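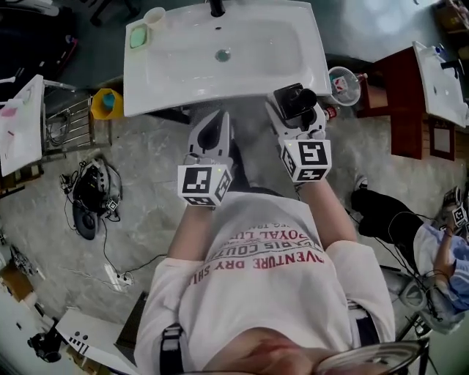
4. Releasing recordings to the public

Use this section of the Lorton Records Desk guide after a request has been logged and given a number. You need a Reviewer or Supervisor account.

1. Open Requests and select the request number.

2. Click Attach Recordings. Files over 2000 MB are split on import and keep their original time stamps.

3. Check the incident number against the officer's report. If they differ, stop and return the request to intake.

4. Choose Redact. Mark faces of minors, license plates, home addresses and medical treatment.

5. Play the whole recording with sound. Names spoken aloud are not found by the automatic search – mute them by hand.

6. Click Send for Second Review. Each release needs 2 approvals from different accounts.

7. After approval, click Publish or Send to Requester.

Note: Personnel files are handled under Form 62. Do not attach them to a recording request.

Caution: Publish cannot be undone. A withdrawn link stops working, but copies already downloaded stay with whoever has them.

If the screen shows error 676, the recording is under a court hold. Contact Shireen Mokoena in the records office before going further.

Section last revised December 27, 2020.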